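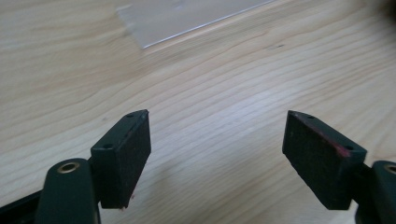 Lindgren Bench Top, Pale Timber

Product code: LBT-2000
Category: Work surfaces / Light assembly and inspection
Supplied by: Grukinon
Page revised: 2 September 2025

Overview

The Lindgren is a pale wooden top for light assembly, sorting, layout and inspection work. It is sold as a top only, pre-drilled on the underside for the Metix fixed frame. The face is planed and finished in a clear low-sheen coating with no stain or tint, so colour and figure vary between tops.

The natural tone is a creamy beige with honey-coloured grain. Fine, closely spaced lines are typical, with darker tan lines and the odd wider band. Small dark knots and marks are accepted under our grading where they are sound, level with the face and closed. They are not filled with coloured putty and are not grounds for return.

Specifications

Length: 2000 mm
Depth: 1000 mm
Thickness: 50 mm
Distributed load, on Metix frame: 183 kg
Face: planed, clear low-sheen coating
Underside: sealed, one coat
Edges: eased, no profile
Fixing: threaded inserts, bolts supplied with frame

The load rating applies only when all inserts are used and the frame has been levelled. It does not apply to point loads, vices or presses. For those, see the Joltstead reinforced range.

Working with clear sheet

Thin transparent sheet, such as acrylic or glass, can be laid directly on the face. The grain reads through it, slightly greyer than the bare timber beside it. Under side lighting a cut edge may catch a highlight along one side and fade into the timber along another. Where edges need to be located by eye, move the lamp until the full outline is legible, or put a dark mat under the sheet.

Wipe the face before laying sheet. Grit trapped underneath will mark both surfaces. Lift sheet to reposition it; do not drag it by a corner.

The top is not a cutting surface. Score and snap acrylic on a separate board.

Lighting

Strong light from one side will wash out a pale surface and reduce contrast in the grain. Diffuse overhead light is preferred for inspection. Timber out of direct light will look warmer and more saturated than timber under the lamp. Judge colour match between two tops under the same fitting.

Installation

1. Store the top flat in the room where it will be used for two days before fitting.
2. Assemble and level the Metix frame according to its own sheet.
3. Place the top face down on a clean blanket and check that the inserts are free of swarf.
4. Turn the top with two people, lower it onto the frame and start all bolts by hand.
5. Tighten from the centre outwards. Do not use an impact driver.

Leave the slotted brackets at the front and rear free to slide. Timber moves across its width with changes in humidity, and a top clamped rigidly on both sides can cup or split.

Care

Dry dust with a soft cloth. For marks, use a cloth wrung out in mild detergent, working along the grain, then dry. Acetone, methylated spirits and abrasive pads will damage the coating. Light scratches can be rubbed back with fine paper and recoated with the Lindgren touch-up tin. Recoat the full width of a worn area to avoid a visible edge.

Ordering

Tops are made to order and are not held as stock. Matched pairs cut from the same batch can be requested at the time of order but cannot be added later. Claims for transit damage must be lodged with the packaging retained.

Sales and lead times: Esperanza Delacroix
Technical enquiries, custom drilling: Cletus Dvorak

Related items

Metix fixed frame
Metix castor set, lockable
Lindgren touch-up tin, clear
Dark layout mat
Joltstead reinforced top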